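12th March. Gripper comparison, bedroom mock-up, litter pickup task

Started with the Trinard fingers on both arms, then swapped the left one to the Lozano pads before lunch. Controller is still the old Kirness build. Evar want us to move to their new one and keep sending the same chart that says it tracks better near the wrist limits. Maybe it does. The chart has no axis labels and I'm not changing controller and fingers in the same week.

Plan was 24 tries per finger type: left arm holds the wastebasket by the rim, right arm picks up trash and drops it in. Got through all 24 with the Trinards and only 12 with the Lozanos before the left wrist started throwing torque warnings. Restarted at 1525, warnings came back, stopped there.

Trinard on the rim: holds, but the wicker creeps. The basket ends up tilted toward the robot and the drop point is then wrong for the right arm. I had been blaming calibration for that since last week. Redid the calibration anyway, no change in the tilt.

Lozano on the rim: less creep, as far as 12 tries can say. The pads are softer and I think they sink into the weave a bit. They also pick up carpet fluff. Wiped them twice. The brochure says "100 percent grip retention", and I would like to know what on. Not wicker, I bet.

Right arm was Trinard all day, so nothing below is a comparison.

Paper cup on its side: fine if the fingers come in across it, bad if they come in along it. The planner picks along more often than it should.
Bottle: rolls. The wrist camera loses the clear part and goes for the label, which happens to be a decent place to grab, so the score looks better than the vision deserves.
Wrappers: easy once they're crumpled. A flat one was hopeless. 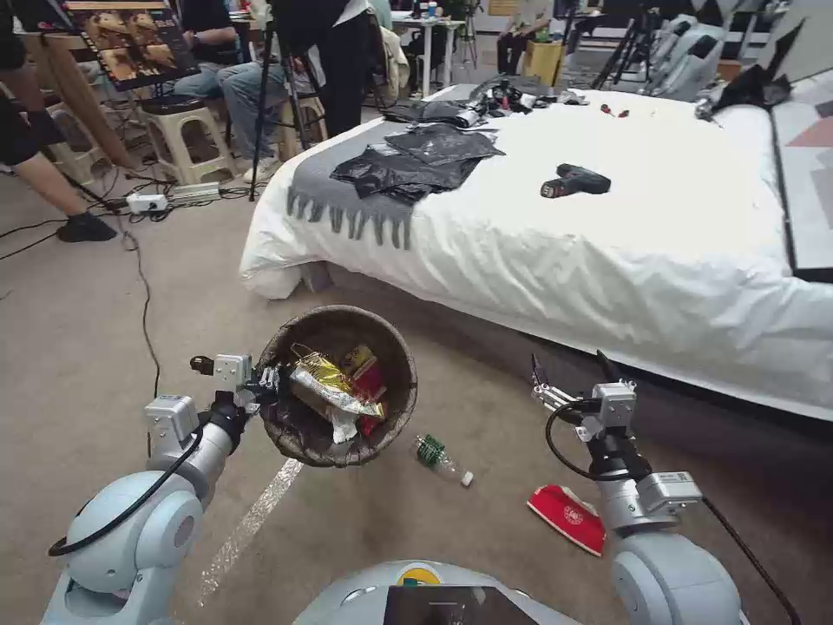
Left arm holding the basket by the rim, cup and bottle still on the carpet.

Cable loops at both wrists need another look. My guess is the warnings come from the left one pulling when the arm is stretched out, but I haven't tested it. Try with the loop re-tied before anybody orders a new wrist.

Not signing off on the Lozanos yet. Remaining 12 tries next, same basket, same controller. If Evar ask, the answer on the controller is May at the earliest.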